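Seltisthorpe Makers & Menders Forum
General Talk > Gadgets and Automation
Thread: Can a machine do ANY of your chores yet?

rustybobbin
Original poster
Jan 24, 2023

OK, so this started as an argument at my kitchen table and I'd like to settle it, or at least make it bigger. My brother-in-law is convinced we'll have a robot in every house doing laundry, dishes, shoes, the whole lot before his truck is paid off. I say my robot vacuum got stuck under the same chair 2 nights running and I'm not holding my breath.

So what have you got at home or in the shop that really does a chore from start to finish? I mean start to finish. My dishwasher doesn't load itself, so I'm calling it half a robot.

pinewood_lurker

I've got a Fostent mower that does the front yard. I haven't pushed a mower since July before last and I love the thing! It does need the yard picked up first, and I still trim the edges by hand, so by your rules I guess it's three quarters of a robot. I'll take it.

gluepot

Shop-floor view. We run a small place, mostly leather repair and some bags, and we looked hard at automating the finishing bench. The cutting is easy. Flat sheet, known size, the machine goes around it all day. Put a finished shoe in front of the same kind of machine and it's a mess. Every shoe is a different shape, half of them lean over, and the leather takes polish differently at the toe than at the heel. The quote we got from Strobel was $1131 a month just to lease the arm, before anybody had taught it anything. I went back to my brush.

dialtone_dan

gluepot, I think you're selling it short. You priced one setup from one outfit. The arms are fine now, it's the teaching that's slow, and that gets quicker every year. I'd bet on a machine doing a decent everyday shine well before it can make a bed.

rustybobbin

Wait, why before a bed? A bed is a big rectangle!

dialtone_dan

Because cloth doesn't keep still. A shoe is at least the same shape when you come back to it. Pick up a sheet by one corner and you've got a whole new object in your hand. Same with shirts. The folding demos I've watched were slow enough that I went and made coffee.

gluepot

I'll give you that cloth is bad. But you've still got to hold the shoe down while you work on it, and that's the part people forget – one hand is doing the steadying and it never stops adjusting. I don't even notice I'm doing it. You push with the brush, the other hand pushes back. Then you've got to get the right amount of polish out of a little tin, and too much is worse than none.

mothball

I'm with gluepot on this. I polish for the whole family on Sunday nights (20 minutes if I don't get talking) and I couldn't write down the steps if you paid me. How much on the applicator? Enough. When do you stop? When it looks right. Good luck programming that.

dialtone_dan

But you wouldn't program it, that's my point. You'd show it. People are past writing out rules for this kind of stuff. Do the job a few hundred times where it can watch and let it work out what "enough" means.

mothball

A few hundred times! I'd want to be paid by the shoe.

pinewood_lurker

Can somebody put up what the job looks like close in? I wear sneakers, I have no idea what we're arguing over. I thought you rubbed it with a rag.

gluepot

Sure. Black shoe on newspaper, yellow-handled applicator over the tin in the second one. The first is mostly gray cloth and dark knit, so dan can have that for his side of the argument.

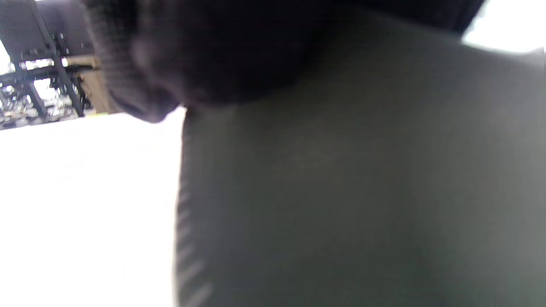
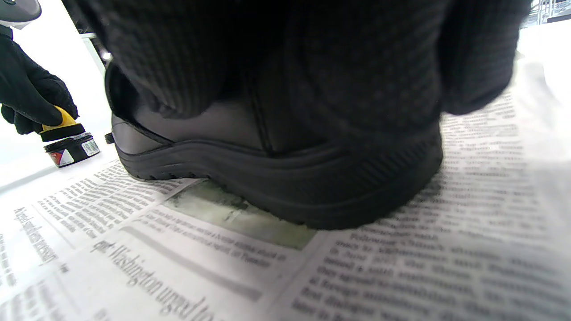 Re: Can a machine do ANY of your chores yet? (page 2)

pinewood_lurker

Huh. OK, that's more hand than I expected. One on top of the shoe and one down at the polish, and they're doing totally different things. I see what you mean about the steadying.

dialtone_dan

I see it too, and I still say it's doable. Clamp the shoe on a form and you only need one arm. You're assuming the robot has to do it your way.

gluepot

Then somebody has to put it on the form, and you're back to rustybobbin's half a robot. I've got a drawer full of forms and half the shoes that come in don't sit right on any of them.

rustybobbin

Half a robot is going on my brother-in-law's birthday card. He's now saying the Multside show has a shoe machine every year and I should go look before I run my mouth. Has anyone been?

mothball

I went once. It was the spinning brush kind, same as you get in a hotel hallway. You stick your foot in and it buffs the toe. Does nothing for the heel, and I had polish on my sock.

dialtone_dan

That's a motor with a brush on it, I'm not defending that one. If there's a proper arm there this year I'll go and report back. gluepot, you want to send a pair along with me? Pick ugly ones.

gluepot

Deal. I've got some boots in mind and you are not going to like them.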